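Stop telling people to just learn online

Posted 04/01/2024

Quick one because I have to be out the door. My town is about to vote on closing the evening workshops at the Panberg building and putting the money into video courses instead. Sewing, upholstery, bike repair, basic electrics. All of it. The argument is that 142 people signed up last year and the videos could reach 1000.

Reach. I hate that word now.

I took the sewing class. Nine weeks, one night a week, and I was terrible. I had already watched hours of the stuff at home, could have given you a lecture on seam allowance. Then Rowena Rivera stood behind me for maybe a minute and moved my left elbow. Fixed. No video was ever going to see my elbow.
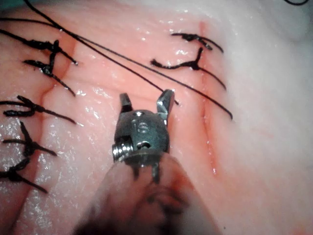

And it's not only hobbies. Suqin Lü ran the upholstery room for years and half the people in it were there for work. One got taken on at Tiwari doing chair seats. Another does repairs out of her garage. They needed somebody to say no, pull that out, do it again. You can't get that from a pause button.

Yes, the building costs money. The heating is a joke, the roof too. Fees went up in May and people grumbled, me included. But the Zalleo subscription isn't free either, and when it lapses what do you own? Nothing. A login that dosen't work. The building at least has tables.

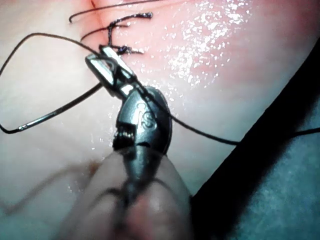 Some people can't get there at night. Kids, shifts, no car. Fair point, and I don't have a great answer except run a daytime class and fix the bus. Videos for those folks, sure, add them. On top. Nobody I know is against videos. What bugs me is swapping one for the other and calling it the same thing with a bigger number.

Also the survey. They sent out 300 forms and asked "would you like more flexible learning?" Well who says no to that. Ask if you want the room locked and the machines sold and see what comes back.

Gomance closed theirs a while ago, same pitch, same slides probaby. Go ask anyone over there where they'd learn to rewire a lamp.

Comments to the town clerk are open until the end of the month. Write something, two lines is fine.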